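3. Containers, Table and Household Record

3.1 Selection of the containers

The containers considered in this section are small lidded tubs of the kind kept on a kitchen worktop, a bathroom shelf or the top of a wardrobe. They were chosen from the longer list drawn up by Lozano and Ametepe in the first stage of the Harnska storage study, which recorded what people keep in closed containers at home and how often they go back to them. That list was limited to items with a lid that stays joined to the tub, or that can be parked on it while the hand goes inside. Loose lids were left for separate treatment. They raise the further question of where the lid is put down, and the answers collected in the first stage were too mixed to be used here.

A total of 40 containers entered the present stage. They were bought second-hand or lent by the households and were used as received, apart from washing in warm water with ordinary washing-up liquid. Marks from earlier use were left alone. Where a lid had been repaired by its owner, the repair was noted on the record sheet and the container was kept in the group, on the view that a mended lid forms part of normal household storage. Three shapes of lid were recognised: flat, stepped and domed. The domed lids are discussed at greater length than the others for the reason given in 3.2, and readers chiefly concerned with flat lids should turn to Section 5.

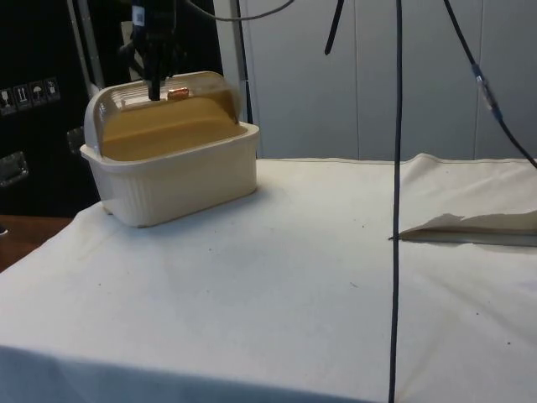 3.2 Domed lids

The main practical objection to a domed lid is that it cannot be stacked upon. In the interviews carried out by Abella this objection was raised by people with little shelf space, and was hardly mentioned by those who kept the container out on a table. What the dome gives in return is height above the rim, so that a bulky item can be stored without being pressed flat, and in some designs a view of the inside while the container is shut. The ribbed off-white tub with a smoky see-through lid is of this second sort, its tan interior showing plainly through the dome, and the small copper-orange latch near the top centre of the lid stands out well against the paler plastic. Several respondents told Abella that a fastening in a contrasting colour was the feature they looked for first when buying a container for an older relative. Others disliked any visible fastening and said that it made the container look like a piece of equipment. The record sheet therefore asks separately whether the fastening can be found and whether it is liked.

The position of the fastening also affects which hand is used. A catch on the front rim invites the thumb, with the fingers spread beneath, and a container of low weight may then slide backwards. A fastening towards the top of the lid brings the hand down from above and tends to hold the tub in place, although it calls for more free height over the container. This is of some importance under wall cupboards. In the Belmonte flats, where many of the interviews took place, the gap between worktop and cupboard was small enough for residents to pull a container forward before opening it and push it back afterwards. Movements of this kind are entered on the record sheet as part of the opening, and not as tidying.

3.3 The table and its covering

All comparisons away from the home were made at one table, 800 mm high, covered with a white cloth. A cloth was preferred to a bare top after early trials at Trurnitz, in which hard tubs on a hard surface gave a noise that participants found unpleasant and that led them to set things down more slowly than they would at home. The cloth was laid by hand and was not ironed or pinned. Some wrinkling was accepted. Navarro has pointed out that a wrinkled cloth can tilt a light container slightly and so alter how a loosely hinged lid settles, and his suggestion that the cloth be smoothed before each new item was adopted from May onwards. Records made before that month are marked in the appendix and may be set aside by readers who wish to apply the stricter rule.

The colour of the covering was discussed at length. White has the advantage of showing dropped items, crumbs and fibres. It has the disadvantage that pale containers, which made up the greater part of the group, are less distinct against it. A mid-grey cloth was tried and abandoned when participants described it as gloomy and asked whether it was clean. The white cloth was washed between sessions at 60 degrees and replaced when stained.

Lighting came from overhead. Clear and glossy lids reflect whatever is above them, and the appearance of a dome changes considerably when a dark or patterned surface is overhead, to the point where a person may be unable to tell at a glance whether anything is stored inside. The colour of the ceiling was accordingly treated as part of the setting and entered on the room sheet, together with the type of lamp and the position of the windows.
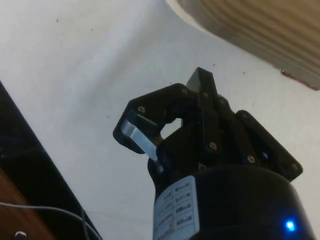

Figure 1. White ceiling, seen from below, with a black jointed linkage in the foreground.

A pale ceiling gives broad, soft reflections on a curved lid. Small bright lamps give narrow ones, and these move as the head moves. In homes where the kitchen was lit by a single pendant lamp, respondents more often said that they opened a clear-lidded container to check its contents. The clear lid was then doing little that a solid lid could not do. Lunde's earlier survey for the Grastier housing office reached a similar view with regard to glass-fronted cupboards, though the homes in that survey were larger and better lit than those described here.

3.4 The household record

Each participating household kept a paper sheet beside one container and made a stroke on it every time the lid was opened. The sheets yielded 2,940 openings. No attempt was made to check the strokes against any other source, and it is likely that some openings went unrecorded, above all in the early morning and when several people were using the kitchen together. Households were asked to leave a gap uncorrected where they knew they had forgotten. Most did so, and many added remarks in the margin, from which the following points have been drawn.

Containers were opened for three main purposes: to take something out, to put something back, and to see what was there. The third was more common with opaque lids, as would be expected, but it did not disappear with clear ones. Some respondents described opening a container with no settled purpose while waiting for a kettle or speaking on the telephone. These openings were counted in the same way as the rest. 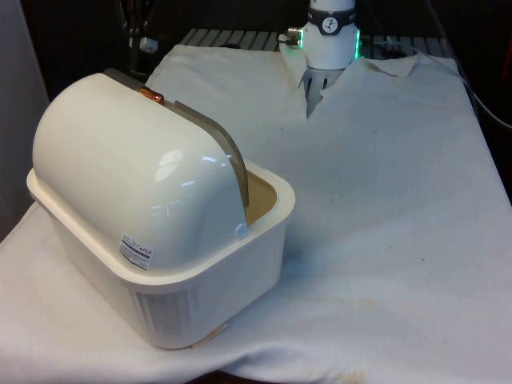

A further group of remarks concerned lids left partly open. Respondents gave various accounts of this habit. One household left the lid back so that washed items could air; another found the hinge stiff and preferred to meet it only once a day. A third kept bread clips and string in the container and regarded a closed lid as a nuisance. The record sheet had no place for such cases, and the strokes for these households are probably too few as a measure of use. Ametepe proposed a second column headed "found open", which was added to the sheet for the next stage of the study.

Labels were mentioned less often than had been expected. Where a household had written its own label it was usually out of date, and the owners were aware of this. Makers' labels were left in place on many containers, including some that had been in the home for years. Respondents who had tried to remove them complained of the sticky patch left behind, which gathers dust and spoils the look of an otherwise clean lid.

The treatment of these remarks, and the rules by which they were grouped, are set out in Section 4. A blank copy of the record sheet in the version dated January 12, 2020 is given in the appendix, together with the room sheet and the wording of the questions put at interview.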